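September, bench notes, dye room

OK, picking this up again after the mess with the madder vat. I left off last time saying the second bath had gone brownish and I was going to blame the water. Yuzhen read that and came over to tell me it was the heat, and I think she's right (annoyingly). I had walked off to take a call from Bummont and the pot had gone well past where I wanted it. Madder goes dull on you if you cook it. I know this. I have written it in this notebook before, in capital letters.

So, new batch. Wool only this time, no cotton, same alum mordant as before. I weighed the dry yarn twice and got 1,521 grams both times, so I'm going with that. Root is from the Ait Brahim sack, the one with the torn corner, ground a bit finer than last time because Gumaro finally fixed the grinder. It doesn't scream anymore! Big improvement for everybody on this side of the building.

Soaked the root overnight in the small bucket and poured off the first water, which came out yellow and a bit sad looking. Ida keeps that water for a separate yellow bath and swears by it. I kept a jar for her on the shelf by the door with her name on it. Please don't rinse brushes in it.
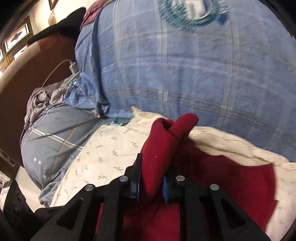 Put the yarn in at 7 in the morning and brought the heat up really slowly, and I mean slowly, I had time to sweep the whole floor and eat a second breakfast. Then I turned it off and let everything sit in the pot until it was cool enough to put my hands in. The color is so much better. It's a real brick red with some orange in it when you hold it by the window, and the skeins match each other pretty well except for one that I think was tied too tight. It has pale bands where the ties were. I'm going to keep it anyway and use it for the sample cards.

Things I changed from last time, for whoever does the next one: finer grind, lower heat, 30 grams of chalk stirred into the bath before the yarn went in. Yes I know that's three changes at once and I can't tell you which one did it. Jovita already gave me the look. She wants a proper side by side with and without chalk, and she can have it as soon as there's another clean pot.

Still haven't done the wash test. Cut a few short lengths and pinned them to the board, half will go through the Citen soap and half in plain water. The light test strips are taped in the south window with the card over one end. Leave the card alone please, even if it looks crooked.

Nneka asked if we can get this same red for the Zamomance order. Told her maybe, ask me after the wash test. We'd need a lot more root than what's left in that sack, and I haven't priced it yet. Also we're out of cotton string for ties.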